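Layout sheet (model kits)

A layout sheet, or build mat as we say in the Hiltham club, is a plain sheet you spread on the table before you start a kit, so every part has its own spot. I've written this entry for the Folley parts wiki as I seem to be the one who uses them most - I must be on my 9th by now!

Some sheets are blank and some have outlines printed on them, so you can match a part to its shape and see at a glance what's missing. White is the usual colour, and blue parts stand out on it beautifully, especially against a dark table. 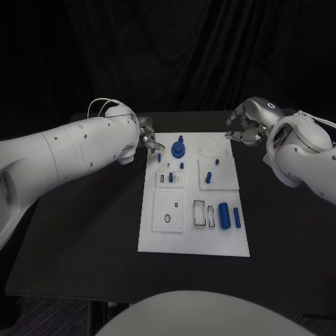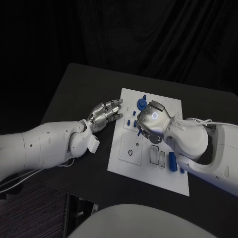 Gears and pegs go best standing up, I find, with flat plates laid down near them. Tiny fasteners are the devils (they roll, they hide, they end up in your sock), so give them a place between two bigger parts. Khumalo disagrees and keeps all fasteners in a lidded tin until the last stage, saying that a sheet is only any good for parts too big to sneeze away.

Paper sheets crease after a few builds. The Flatovska ones are thicker and come in packs of 500, far more than one person needs, so our club splits a pack every May.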